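Stirnix Tabletop: collection rules and data card

Stirnix Tabletop is a set of 400 short episodes recorded with a hand-held gripper in public seating areas: cafes, reading rooms, bookshops. The rules below apply to everyone who adds episodes, including partners working from the Brorkus fork.

Before recording
Get permission from the site for each visit. Keep the work to one table and leave the aisles clear. Things that belong to the place, such as menu stands, framed pictures and vases, stay where they are.

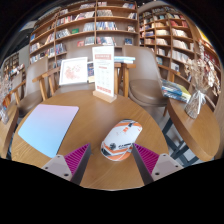
Each episode has one target object, named in the task file before recording starts. Use the plain name ("mouse", "mouse pad") and put color or pattern in the notes field. Other items may share the table.

During recording
Both fingers must be in view at the start. Stop if a visitor walks into view, and delete that take the same day – blurring is not enough under our rules.

Review
2 reviewers check every episode against the task file. If they disagree, the episode goes into the "held" folder and is left out of the release. Version 4 has 57 held episodes, which are not part of the 400.

Known gaps
Lighting is indoor only. Left-handed operators are underrepresented.

Changes to these rules go through the Nelance tracker, under the label "policy".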